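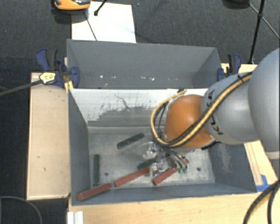 Parallel jaw or linkage gripper for picking blocks out of a bin?

Posted in Grippers and End Effectors
Feb 1, 2025

I have a KUKA arm doing bin picking and I'm stuck choosing between two grippers. The parts are plain rectangular blocks, red and green, scattered on the floor of a gray bin. There is a second bin right behind the first for drop-off. Both are clamped to the table.

The gripper on the arm now is a linkage type from Skundia. The fingers swing in on an arc. It does well on a block lying by itself in the open. When a block sits close to a side wall, the outside finger needs room the wall won't give it, and the controller stops on a force limit. I get the same stop when a block is leaning on the back wall.

The other choice is the Penda parallel jaw, which I can borrow until May. It has a shorter stroke and a bigger body. My worry is that the body will hit the rim before the fingers get to the bottom.

Has anybody run both on the same bin? I'd like to settle this before I redo the cable routing, because the loop by the wrist already gets close to the divider between the bins on some approaches.

sevenaxis_tom

I ran both for a while, though with smaller parts than yours. For pieces near the wall the parallel jaw was clearly better. The fingers go straight down and close straight in, so you only need clearance equal to one finger plus a little. On the linkage gripper you have to add the swing, and remember that the tips change height as they close. If you teach the grasp with the fingers open and don't correct for that, they either scrape the floor or close too high.

You are right about the body. Measure from the flange to the fingertips and compare it to the depth of the bin. I ended up putting 2 inch extensions on the jaws. They flexed a bit but held fine at low speed.

Before you swap anything, try turning the wrist so the fingers close along the wall instead of across it. For a long block lying parallel to the wall that means gripping it by the ends, so check your opening first. If it won't reach, you can push the block away from the wall with closed fingers and then pick it. We used a slow 3 inch push and then a new camera shot. It adds time, but it's the same move every time and easy to program.

For the comparison, do 10 picks from each starting layout with each gripper and write down why each miss happened. Sort them into wall, rim, slip and bad pose. A plain success rate won't tell you which one to keep.

mk_cell4

get the Penda. the Skundia ones wear out at the pins

gray_pallet

I'd look at the camera too. If the pose is off, no gripper is going to fix it. Scuffed metal floors give glare, and on our Rasano camera that showed up as holes in the depth image right where the short side of the part met the floor. Dropping the exposure helped some. A matte mat in the bottom helped more – just make sure it can't slide, and redo your floor height afterward.

On the cables, leave the loop alone until you've picked a gripper. The Penda has its connector on the opposite side from most, so you would be routing it twice. When you do get to it, run the wrist through its full rotation by hand at the lowest point in the bin and watch the loop the whole way. Ours was fine everywhere except the far corner, and it caught there.

Also check what your controller does after a force stop. We use the Shokri controller, and by default it backs out along the tool axis. With a tilted approach in a bin, that can drag the fingers into the wall. Set it to go straight up in the base frame.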